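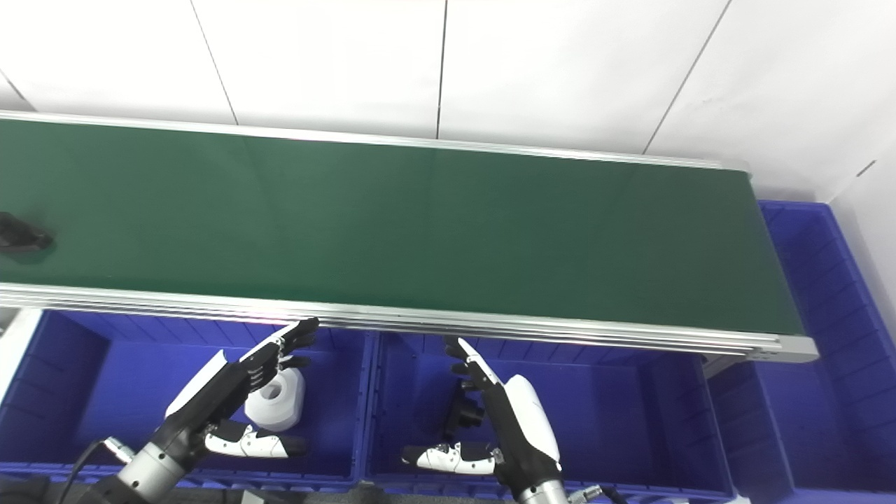
Visit report: sorting and packing hall, Pisura distribution site

Search this site Enter keywords Go

July 18, 2023

The site was visited as part of a comparison of small-parts handling in three regional distribution buildings. The first report in the series, on the Dirno building, was filed in March. This one covers the Pisura hall only and deals with the conveyors, the crates, and the room they stand in. Office areas and the truck dock were not part of the tour.

Arrival and route

Visitors sign in at the north door and are given safety shoes if they have none. The route follows the goods in reverse, from the dispatch shelves back to receiving, which makes the process harder to follow than it needs to be. I asked to walk it a second time in the correct direction and this was allowed. The full loop took 90 minutes, including a wait at the fire door while a pallet was moved.

The hall is an insert, a room built inside an older warehouse shell. Its walls are white panels with narrow dark joints between them. Our guide said the panels were chosen so that a single damaged one could be taken out without disturbing its neighbors, and that two had been changed after a forklift strike. The new ones could not be told from the old. Lighting is overhead and adequate, though the far ends of some belts receive less of it than the middle. At Dirno the same complaint was made by the staff and was fixed by moving a row of fixtures.

Conveyors

The belts are flat, smooth, and dark green, carried in an aluminum extrusion frame. The near side rail is a deep grooved profile and the far side has a much slimmer one. The grooves accept sliding nuts, so a bracket or a sensor can be placed anywhere along the length and moved later with one wrench. Several units had unused brackets still attached from an earlier layout.

Each conveyor ends in a gray cap. The stand attaches under the frame by a short metal bracket. I was told the feet are adjustable and that leveling is checked monthly with a long spirit level laid on the rail. The log sheet for one unit was shown, and it had entries for every month except March, when the line was down for a belt change.

Belt replacement was described in detail. The old belt is cut and pulled out, the new one is fed through, and the ends are joined in place with a heated press. Tracking is then set by running the belt empty and turning the adjusting screws a quarter turn at a time. The maintenance lead gave 290 minutes for the last replacement, of which more than half was tracking. Dirno reported a shorter time for a similar job but uses a mechanical lace, and small parts catch on it.

The smooth surface suits the goods here, which are mostly molded fittings and small hardware. Round parts are a problem. They roll on a smooth belt when it starts, and the slim far rail does little to hold them. Round items are therefore placed in shallow trays at receiving and travel in those. The trays come back on a hand cart once per shift.

Dark parts on the dark green belt were raised as a concern by one member of our group. A small black fitting is visible on it but does not stand out, particularly where the light is weaker. The answer given was that a lighter belt had been tried and showed every scuff within weeks. No measurement of missed parts was offered for either color.

Crates

Blue plastic crates stand side by side in front of the belt, open side up, and another can be set at the end. The walls are ribbed, inside as well, and the rim is rolled. The ribbing stiffens the wall but leaves ledges where dust and label scraps collect. Crates are washed when they look dirty. There is no schedule.

Placing the crates wall to wall leaves no gap for a part to fall through. The drawback is that the handles on the touching sides cannot be reached, so a full crate in the middle of a row has to be tilted forward before it can be lifted. Staff seemed used to this. I tried it with a partly loaded crate and found it awkward but manageable.

The crate position decides the destination. Labels go on the outside front wall and are replaced at each change of order. Two order batches were running on the day, numbered 1063 and 1067. The numbers are close enough to be confused, and a supervisor confirmed that a mix-up of this type had happened before. The remedy under discussion is to print the last digit larger.

Crates are bought through Sveinbjörnsson, a supplier which also takes back cracked ones. The software that prints the labels is called Fondness. It was running on a terminal near the receiving door, and the print delay was short.

Points for comparison

Noise was low enough for normal speech next to a running belt. Floor markings were complete but worn at the turning points. The aisle between the crate row and the packing tables is narrower than at Dirno, and two people with crates cannot pass each other in it. The site intends to shift the tables back at the next stocktaking.

Spare rollers and one spare belt are kept on the mezzanine. Drive motors are not kept on site. A failed motor would stop the line until one was delivered, and the last delivery took four working days.

Requested from the site and not yet received: the floor plan with conveyor lengths, the belt data sheet, and the leveling log for the remaining units. The third building is to be visited when its receiving area has been repainted.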